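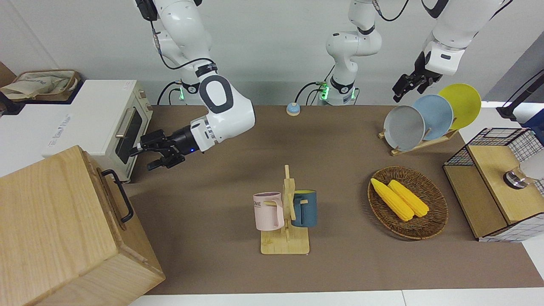 Two arms, one table, mugs and plates. Budget thread for next quarter below.

1/ We're planning a second table at Warnport. Same kitchen layout, same kind of work: plates in a rack, mugs on pegs, toaster oven to one side. I'm posting the plan before I send it in on Wednesday.

2/ The arms are the big line and the price is fixed, so I won't spend time on them. The small stuff is where we went over last time.

3/ Grippers. I want one spare pair on the shelf from day one. Stometti quoted 1586 for the pair, shipping included. Lead time is 13 weeks, so it has to go on the first order.

4/ Cables. Leave room for slack when you pick the table size. I'm asking for a wider top this time and four spare cables.

5/ Props. I put down 100 for mugs, plates, a basket and play food. Thrift stores are fine for most of it.

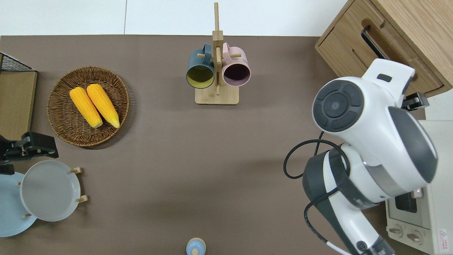 Marianna Laskowska replied that 13 weeks is too long to wait on grippers and that Moro should be asked for a quote before anything gets signed.

6/ Fair point. I'll ask Moro tomorrow morning. If they can beat the lead time at the same price, I'll switch that line.

7/ Still open: service contract or pay per repair. I'm leaning toward pay per repair for the first year. Send me your numbers if you've done both.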